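할네스관 공용 탕비실 간식 모임 4월 회의록

일시: 4월, 오후 4시 30분
장소: 할네스관 2층 탕비실 옆 회의 공간
참석: 군넬 포르스베리(진행), 오세린, 남도현, 배유경, 임찬호(기록)
불참: 표지원(출장, 의견은 메모로 전달)

1. 지난달 정산
3월 한 달 동안 나간 간식과 음료가 모두 1,867개로 집계됐습니다. 모임을 시작하고 제일 많은 달이에요! 남도현 님이 재고표를 층별로 나눠 다시 만들어 주셔서 이번에는 숫자가 한 번에 맞았습니다. 다들 박수. 음료가 빨리 떨어지고 견과류는 꽤 남았으며, 남은 견과류는 3층 메레디스실로 옮겨 두기로 했습니다.

2. 서랍장 윗면 사용
회색 서랍장 위를 간식 자리로 쓰는 안건입니다. 오세린 님은 지나가다가 바로 집을 수 있어서 과일이 훨씬 잘 나간다고 하셨고, 배유경 님도 대찬성. 포르스베리 님은 서랍을 열 때 위에 놓인 것이 흔들리지 않는지 물으셨습니다. 천천히 열면 괜찮다는 쪽으로 의견이 모였지만 캔은 되도록 세워 두기로 했습니다. 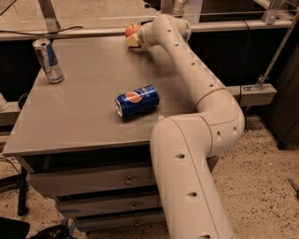 사진 1. 서랍장 위의 사과와 음료 캔(레드불, 펩시)

과일은 뒤쪽, 음료는 앞쪽에 두자는 안이 나왔고 그대로 해 보기로 했습니다. 사과는 역시 인기가 좋아서 다음 주문부터 100개로 늘립니다. 치즈도 계속 넣자는 의견이 많았는데(기록자도 손 들었습니다!) 상온에 오래 두기 어려우니 오전에 조금씩만 꺼내 놓습니다. 잘라 놓은 과일도 같은 방식으로 하고, 남은 것은 퇴근 전에 냉장고로 옮깁니다. 접시를 받칠지는 결론을 못 냈습니다. 배유경 님이 집에 있는 나무 쟁반을 한번 가져와 보신답니다.

3. 음료 주문
갈텐 상회 견적을 같이 봤습니다. 캔 음료 128개 묶음이 지난번보다 조금 저렴하고 종류를 섞어 담을 수 있다고 합니다. 에너지 음료와 콜라의 비율을 두고 이야기가 길어졌는데, 표지원 님 메모에는 "탄산수도 제발"이라고 적혀 있었습니다. 탄산수를 한 줄 넣고 나머지는 반반으로 정리. 무설탕 콜라는 찾는 분이 있는지 먼저 물어보고 정합니다.

4. 플리불릭스 팀 합류
플리불릭스 팀이 다음 달부터 간식 모임에 함께합니다. 정말 반가운 소식이에요! 인원이 늘어서 전체 이용자가 거의 100명이 됩니다. 첫 주에 작은 환영 간식 시간을 열고 싶다는 포르스베리 님 제안에 모두 찬성했습니다. 견과류 알레르기가 있는 분이 있는지 미리 확인하고, 견과가 든 제품은 따로 표시합니다.

5. 할 일
남도현: 갈텐 상회에 묶음 주문, 탄산수 포함
오세린: 과일 주문 수량 변경
배유경: 쟁반, 견과 표시 스티커
포르스베리: 플리불릭스 팀에 알레르기 문의, 환영 시간 일정 잡기
임찬호: 무설탕 콜라 수요 조사, 회의록 공유

6. 기타
냉장고 아래 칸 이름표가 자꾸 떨어진다는 이야기가 있었습니다. 마스킹테이프보다 나은 것을 아시는 분은 알려 주세요. 다음 회의는 5월 같은 시각, 같은 자리입니다.

오후 5시 20분 마침. 기록 임찬호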